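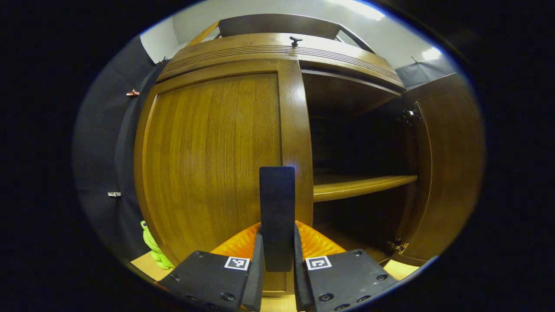
**Brareo home arm, after 30 days of chores**

I wanted to know if a machine can do the dull jobs yet, and the Brareo got further than I expected! Cupboard doors are its party piece. It swings a wooden door out on its hinges, stops, and waits for you to say which shelf. Out of 317 door openings I logged, it fluffed 13, mostly when I'd asked it to hurry.

Putting things away is slower. A mug takes it 90 seconds (I can do the whole rack in that), but it sets each one down so gently that I stopped hovering by the second week.

Laundry is still a no. It'll pick up a sock, and a pair is beyond it. My neighbour Vlasta Krajčí thinks the Gridico folds better, though hers won't open a door at all.

Would I keep it? Yes, for the cupboards alone, and I'm itching to try the new grip pads in May.

Four stars. Setup took an afternoon, and the manual needs an index.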